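Silludia Entryway Shoes – data card

Version dated 27 April 2023. Maintained by the Sivakumar household objects project.

Overview

Silludia Entryway Shoes covers one everyday chore: getting footwear off the floor and onto a rack. It contains 581 short episodes recorded in furnished rooms at Poltoscombe. Each episode has a start state, a goal state and a one-line instruction in English.

Furniture

The rack is a black metal frame with shelves made of horizontal silver bars. There are no solid shelf boards, so soles rest directly on the bars and small heels can slip between them. Rack position is not fixed across episodes.
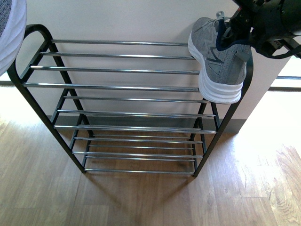

Does a shoe have to go back to the tier it came from?
Any free tier is accepted, as long as both shoes of a pair end up side by side on the same one.

Footwear classes

Labels follow the Zelley list, which sorts by closure and not by brand:

sneaker – laced, closed heel
slide – single strap, open toe, open heel
clog – closed toe, open heel
boot – shaft above the ankle

Color is a free-text field. Annotators were told to use plain names (gray, pale blue) and to skip shade names taken from packaging.

Start states

"Scattered" means at least one shoe is on the floor. "Cleared" means the floor holds no footwear, whatever is on the rack. An empty rack is valid under either label. Other furnishings are not labeled, and sunlight on the floor is recorded only as a yes/no flag.

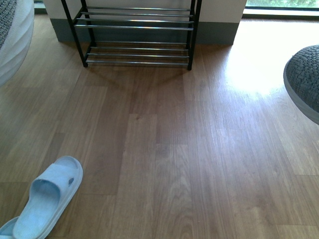
Pairing rules

Left and right shoes get separate object IDs and a shared pair ID. A shoe whose mate is out of view keeps its pair ID field blank until the mate appears. A slide showing only its toe still counts as visible, provided the class can be read from the part that shows.

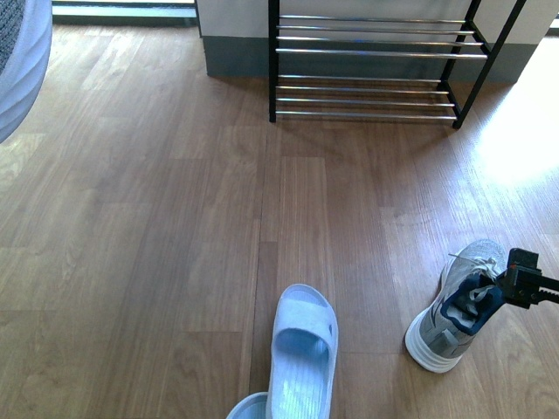
The same rule applies to sneakers, with one addition: if the opening is hidden, the closure field is set to "unknown" even when the sole makes the class obvious. Version 1 left this to the annotator, and 20 episodes were relabeled in January as a result.

Known issues

Boots are underrepresented. Pair IDs restart in each episode and should not be joined across files.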